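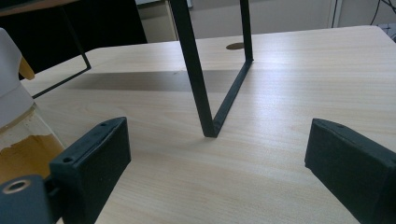
Warum knarrt Holz eigentlich nachts?

Als ich klein war, lag ich oft wach und habe gelauscht. Knack! Dann lange nichts. Und dann wieder: knack, knack, irgendwo im Flur. Ich war mir ganz sicher, dass da jemand herumschleicht. Meine Oma wohnte damals in Hilleck in einem uralten Haus, und das Haus hat nachts geredet wie ein Wasserfall (na ja, wie ein Wasserfall aus Holz). Heute weiß ich, was da los war, und das erzähle ich euch jetzt.

Fangen wir beim Baum an. Ein Baum muss trinken, genau wie ihr. Das Wasser holt er mit den Wurzeln aus der Erde, und dann muss es ganz nach oben, bis in die Blätter. Dafür hat der Baum im Holz winzig kleine Röhrchen. Die sind so dünn, dass ihr sie meistens nur mit einer guten Lupe erkennt, bei der Eiche manchmal auch ohne. Stellt euch ein dickes Bündel Strohhalme vor, mit einem Gummiband drum. So ähnlich ist Holz von innen gebaut.

Wenn der Baum gefällt wird, ist noch jede Menge Wasser drin. Frisches Holz ist richtig schwer! Deshalb lässt man die Bretter erst einmal trocknen, draußen unter einem Dach oder in einer warmen Kammer. Dabei schrumpfen sie. Ein Brett wird schmaler und ein bisschen dünner, in der Länge tut sich aber fast gar nichts. Denkt an die Strohhalme: Die Wände werden dünner, wenn sie trocknen, aber der Halm bleibt ungefähr so lang, wie er war.

Und jetzt kommt das, was ich am tollsten finde. Das Holz hört damit nie ganz auf. Auch ein Tisch, der schon lange im Wohnzimmer steht, nimmt noch Feuchtigkeit aus der Luft auf und gibt sie wieder ab. Im Sommer, wenn die Luft feucht ist, wird er ein klitzekleines bisschen breiter. Im Winter läuft die Heizung, die Luft ist trocken, und er wird wieder schmaler. Tischler sagen dazu: Das Holz arbeitet. Ich finde das ein schönes Wort, weil es so klingt, als würde der Tisch morgens mit einer Brotdose losgehen.

Roswitha Ammann hat eine Tischlerei in Wulach, und ich durfte sie im Februar besuchen. Sie hat mir einen Schrank gezeigt, der 223 Jahre alt ist. Die Türen bestehen aus einem Rahmen mit einer Nut, das ist eine lange Rille, und in der Rille sitzt ein Brett ganz ohne Leim. »Das muss Luft haben«, hat sie gesagt, »sonst reißt es.« Die Leute, die den Schrank gebaut haben, wussten also schon genau Bescheid.

So, und das Knacken? Abends wird es im Haus kühler. Dielen, Balken und Treppenstufen ziehen sich ein winziges Stück zusammen, und manche klemmen dabei fest, an einem Nagel oder an der Nachbardiele. Die Spannung wird größer und größer, bis das Holz mit einem Ruck weiterrutscht. Knack! Tagsüber passiert das übrigens auch, nur ist es dann viel zu laut im Haus.

Zum Ausprobieren

Ihr braucht 3 Kiefernzapfen (das sind auch holzige Teile vom Baum, und bei ihnen geht alles viel schneller als bei einem Brett) und eine Schüssel mit Wasser.

Legt zwei offene, trockene Zapfen ins Wasser. Der dritte bleibt zum Vergleichen auf der Fensterbank. Nach ein paar Stunden schaut ihr nach: Die nassen Zapfen haben ihre Schuppen zugeklappt! Lasst sie dann auf einem Tuch neben der Heizung trocknen, das kann ein, zwei Tage dauern. Sie gehen wieder auf, und ihr könnt von vorn anfangen.

Zarmeena Abbasi aus Homitz hat mir geschrieben, dass sie ihren Zapfen an einem Faden vor das Fenster gehängt hat und jetzt jeden Morgen nachsieht, ob die Luft feucht ist. Das mache ich nach!

Schwierige Wörter

Nut: eine lange Rille im Holz, in die ein anderes Teil hineinpasst.
Diele: ein langes Brett im Fußboden.
Maserung: das Muster aus Linien, das man auf einem Brett sieht. Es kommt von den Jahresringen.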